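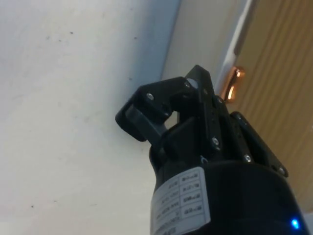 Course notes, unit 8: Wrist camera frames, hand-eye calibration, and what the planner does with them

Read this before the lab. The lab sheet assumes you know the frame names and can run the calibration script without help. Bring your own laptop with the course workspace already built.

1. Frames we use

Four frames matter in this unit. Write them on paper once and keep the paper next to you.

base – fixed to the foot of the arm. The z axis points up. All joint-space planning is done relative to this frame.

flange – the last link of the arm, before any tool is attached. Forward kinematics gives you base to flange directly from the joint encoders.

tool – the point midway between the fingertip pads when the gripper is closed. The offset from flange to tool is in the tool file. It is measured once per gripper and does not depend on the camera.

cam – the optical frame of the wrist camera. z points out of the lens, x to the right in the image, y down in the image. This is the one people get wrong. The driver also publishes a body frame for the camera with x pointing forward, and the two differ by a fixed rotation. If your point cloud comes out lying on its side, you have used the body frame where you wanted the optical one.

We write T_a_b for the transform that takes a point expressed in frame b and gives it in frame a. So

p_base = T_base_flange * T_flange_cam * p_cam

The first transform changes every control cycle. The second is constant as long as the bracket has not been bumped. The whole of hand-eye calibration is finding that second transform.

2. Why the camera is on the wrist

A fixed camera sees the whole cell but loses the target when the arm gets in the way. A wrist camera goes where the tool goes, and close to the target each pixel covers less surface. The cost is that every measurement now depends on the arm pose at the moment of exposure, and on T_flange_cam being right. A rotation error of 2 degrees in T_flange_cam puts a point at half a meter off by more than 17 millimeters. At that size of error a handle grasp will usually miss or close on the edge.

The gripper is always in view with this mounting. It takes up part of every image and part of every depth map, and it has to be masked out before anything else uses the data. See section 5.

3. Hand-eye calibration

The method is the standard one. Put a calibration board somewhere it cannot move. Drive the arm to a number of poses from which the camera sees the board. At each pose record T_base_flange from the encoders and T_cam_board from the detected corners. The board has not moved, so T_base_board must be the same at every pose:

T_base_board = T_base_flange(i) * T_flange_cam * T_cam_board(i)

Take two poses i and j, set the two expressions equal, and rearrange. You get the familiar form

A * X = X * B

where X is T_flange_cam, A is the motion of the flange between the two poses, and B is the motion of the camera between the same two poses. One pair is not enough. Two pairs with rotation axes that are not parallel are enough in theory. In practice we use 20 poses.

What makes a good set of poses:

Rotate a lot. Translation alone tells you nothing about the translation part of X. Tilt the wrist at least 30 degrees each way, on more than one axis.

Keep the board large in the image. Corners from a small board are noisy and the error goes straight into B.

Stop fully before you record. The script waits for joint velocities to fall under the threshold and then waits another half second. Do not shorten this. The encoder reading and the image have different delays, and a slow drift in the wrist is enough to spoil a pose.

Spread the poses. Poses that are nearly the same add very little.

The solver in Dillument first finds the rotation in closed form, then the translation by least squares, and then refines both together by minimizing reprojection error over all corners. Look at the final number it prints, in pixels. Under half a pixel is fine. Over one pixel means a bad pose, a wrong square size in the board file, or a bracket that moved during the run. Check the square size first. Measure it with calipers – the printer scales the page more often than you would think.

4. Checking the result without trusting the solver

A low reprojection error says the poses agree with each other. It does not say the transform is right for the part of the workspace you care about. So do a touch test.

Fix a small target on a flat surface. Look at it from one pose, compute its position in base, and send the tool to a point 5 millimeters short of it along the surface normal. Measure the gap and the sideways offset with a ruler. Repeat from three viewing poses that are well apart. If the offset points the same way in base every time, suspect the tool file. If it turns with the camera, suspect T_flange_cam.

Run the touch test at the lowest speed setting with one hand on the stop button. The pads come very close to the surface, and a sign error in the normal will drive them into it.

5. Masking the gripper

The gripper is rigid apart from the fingers, so most of the mask can be computed once. The fingers move, so their part depends on the opening. Durkudach, the perception package we use, handles it in this order:

a. Load the gripper mesh and the current finger joint value.
b. Transform the mesh into cam using T_flange_cam.
c. Render it to a depth image with the camera intrinsics.
d. Grow the rendered region by a margin, set in pixels in the config file.
e. Drop every measured depth pixel inside that region.

The margin is there for calibration error, for blur at the depth edges, and for parts that are not in the mesh. Cables and screw heads are usually missing from the mesh. So is light that the hardware gives off: a status LED can leave a halo in the color image that is wider than the part itself. If you segment on color, widen the margin on that side.

Too small a margin gives you phantom obstacles attached to the tool. The planner then reports that the start state is in collision and refuses to move. When you see that message with nothing near the arm, look at the mask before you look at the planner.

Too large a margin hides the target just as the fingers get close to it. For a handle this matters a good deal, as a lever is thin and sits near the fingertips at the end of the approach.

6. Planes, walls and doors

The sample task in this unit is a door handle. The perception steps are simple and worth knowing one by one.

Fit the dominant plane with random sampling. Next to a door, the dominant plane may well be the wall. The wall and the door can be close to parallel and only a little apart in depth, and with a loose inlier threshold they merge into one plane that matches neither. Start at 4 millimeters and go up only if the fit is unstable.

Plain painted walls are hard for stereo. There is nothing to match, so depth comes back with holes, or worse, with smooth wrong values. The confidence map is your friend here. Drop low-confidence pixels before the fit.

Shiny handles are hard for every sensor we have. Expect few valid points on the metal and a scatter of points behind it. The detector finds the handle in the color image, takes the region, and estimates its depth from the door plane plus a fixed standoff in the config. Direct depth on the handle is used only when there are enough points to support it.

In the recorded set for this unit, Clodton, there are 2,214 frames. Each has color, depth, joint state and finger opening, with a shared clock. Use it for everything in the written part. You do not need the arm for that.

7. From perception to a plan

Once the handle pose is in base, Furtună builds the motion in three pieces.

Free motion to a pre-grasp pose, 10 centimeters back from the handle along the door normal. This is a sampling planner with full collision checking against the current map.

Straight-line approach. The tool moves in Cartesian space along the normal, and the inverse kinematics is solved at small steps. If any step has no solution, or the joint change between two steps is above the limit, the approach is rejected and a new pre-grasp is tried.

Close and check. The gripper closes to a force limit and the final opening is compared with the expected handle thickness. Fully closed means you missed.

During the approach the map is frozen. Updating it while the fingers enter the space next to the handle nearly always produces a false collision. The risk is that a person may step in, so the force threshold on the arm is lowered for this piece and must stay lowered. Do not change that setting in the lab.

The fingers must be open wider than the handle before the approach starts, with clearance on both sides. Check also the outside of the fingers. An angled finger sweeps a wider path than its pad, and next to a wall or a door frame it is often the outer edge that touches first.

8. Written work

Due in October, before the second lab session.

1. Derive A * X = X * B from the equation in section 3. State A and B in full.

2. Show that pure translation between poses leaves the translation part of X undetermined.

3. Run the mask on the recorded set with margins of 0, 4, 8 and 16 pixels. Plot the number of valid depth pixels left on the handle against the finger opening, one curve per margin.

4. Fit the wall and door planes on any frame that contains both. Report the angle between them and the inlier threshold you used.

5. Add a rotation error of 2 degrees to T_flange_cam and repeat item 3 for one margin. Write half a page on what changed.

Hand in code and plots together. Keep the config file you used with each plot.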